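Fan catches talk — Biltley supporters' evening, 25/03/2021
notes for me, not for handing out

Start with the cap story. Clondaldale away, top of the sixth, Anas Nasrallah in row one with a pint in one hand. Ball coming straight at him. Drops the pint, keeps the ball. Pause for laugh. Don't rush it like last time.

Then — why do we all go daft for a ball that costs next to nothing? Ask the room. Hands up who's caught one. Hands up who's dropped one. (Me, twice.)
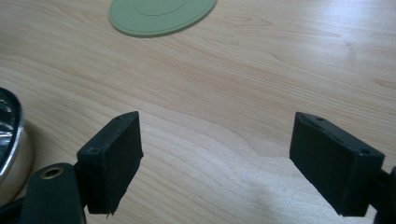

Rules bit, keep it short. Over the fence it's yours. Reach over the rail into play and it's interference, umpire can call the batter out. Tell the Grirnum one — Hanan Obeidat leaning over, 1000 people booing her, her own mum included. She's fine with me telling it, checked.

Gloves. Do you bring one? Sandamali says grown adults shouldn't. Nisreen says tell that to my thumb. Take a vote, move on.

Where to sit — the useful part so slow down:
left field at ours if the line-up is mostly right handed
get there for batting practice, gates open 40 mins before
not behind the pillar
row 5 better than row 1, you can see it off the bat and people in front flinch

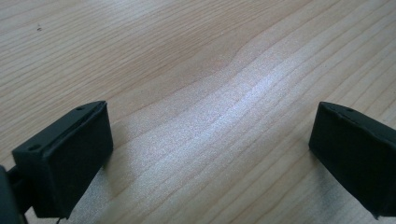
Bare wood tabletop, light grain.

Kids. Give the ball to the kid? My view is yes if they're next to you, no if the dad's shouting at you. Somebody will disagree, let them, good for five minutes.

Refilwe Gumede story if time. Eight seasons without a catch, then gets one in the car park at Daher, bounces off a van roof. Still has it. She might be in, look for her before telling it. CHECK was it Daher or the friendly in June??

Questions. Someone will ask abuot nets. Answer — yes behind the plate, no I don't want them all the way round, yes I know about the line drives. Repeat the question for the back row.

Raffle after, tickets from Nisreen. Thank the bar. Mention the coach for the Grirnum trip is nearly full, names to Sandamali tonight pls.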